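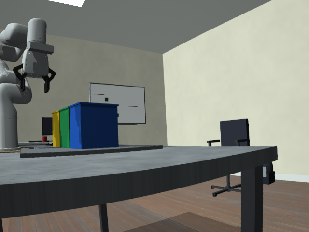 Bin approach: replanning and the side views

January, late afternoon
Olumide Ogbonna

I spent most of the day on the approach to the bins and I'm happier than I was this morning, so let me get it down while it's fresh. The planner (still Clallent, the branch Jae-in tidied up for us) kept giving me a lovely path into blue and then a silly elbow swing on the way to yellow, all that motion for a short hop along the row. I had the joint costs weighted evenly, left over from the Storkow tests. I put the shoulder and elbow up to 10 and left the wrist at 5, and over 300 planned paths the big swings dropped to 33 – still too many, but a real change!

The pre-grasp pose straight down over blue is my reference for everything now, so please don't edit it in the shared config without shouting first.
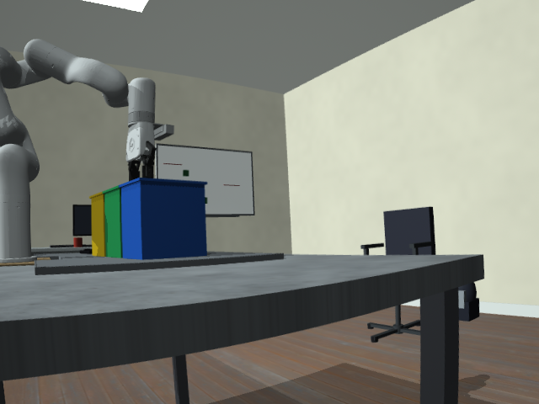 Why not let the planner pick its own pre-grasp pose?

It can, but then every run starts its descent from a slightly different place, and comparing the cost settings gets very muddy.

Yakubu asked for the overhead view to be logged alongside the side views, and he was right. From the side, the bin walls hide whatever is inside, and the pose estimate for anything lying at an angle in green drifts more than I'd like.
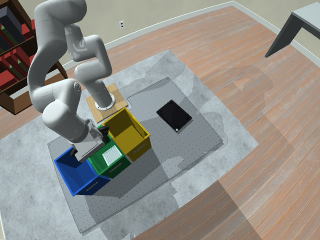

So I've switched the estimator to take its yaw from the overhead view and only use the side views for height. Omprakash has the merge script and I still owe him the new joint weights. Next up is the remaining batch of elbow swings, which I'll replay one at a time with the collision margins drawn on.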